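The Bindery Open Day at Sopacua
By Xiomara Ambrose
Last updated: February
2 comments

I got to the Sopacua bindery a little before ten and the parking lot was already full, so I left the car by the feed store and walked back along the creek. The open day is free but you have to sign up ahead. Groups go in on the half hour, through the loading door, and you leave your coat and bag on a rack in the hall.

Our guide was Ottilie Sutter, who runs the sewing floor. She started us in the paper room, which is kept cool and smells like a basement. Sheets come in flat and are folded on a machine from the sixties that makes so much noise she had to stop talking until it finished a run. After folding, the sections are gathered by hand along a long bench. Small jobs only go up to 300 copies. Anything bigger is sent to their other shop, Inedside, which is not open to visitors.

The sewing floor was the best part for me. There are four machines and one old wooden frame for repair work. Ottilie sewed a few sections on the frame and passed them around so we could feel how the spine moves. A man in our group asked why glued paperbacks crack. She said cold glue and cheap paper, and then talked for quite a while about grain direction. If the grain runs the wrong way the pages fight you every time you open the book. I went home and checked my cookbooks, and two of them are wrong.

Case making is upstairs. Cloth is cut, glued to board, and turned in at the corners. Dolores Pruitt does the stamping, and she let each of us pull the lever on a scrap of green cloth. The press has to warm up for most of an hour, so the early groups missed this. If you go, take a slot after ten. She uses foil for nearly everything now. Real gold leaf is only for orders where the customer asks and pays for it.

Downstairs again there was coffee, and a repair table where people could bring one book each for advice. The line was long. Wing-yan Kao looked at my aunt's atlas and told me the hinge could be fixed for less than I expected, but the maps should be left alone. She also told me to stop using tape - I had been using tape.

The shop sells offcuts by the bag, and blank notebooks with the Sopacua stamp on the back. I bought one of each. The stairs are steep and there is no elevator, so the stamping room will be hard for some visitors. The whole tour ran close to two hours.

Some of the talk at the coffee table was about decorated hardcovers, the sort of classics collection with a crest on the front that so many families have on a shelf. Wing-yan likes them. She said to keep them out of the sun and to pull them off the shelf by the sides, never by the top of the spine.

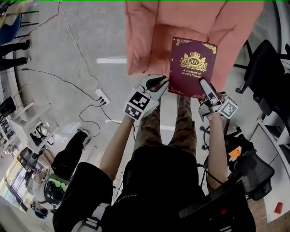
The next open day is in the fall, and sign-up sheets go out with the newsletter. I plan to take the atlas back before then.

Shared 887 times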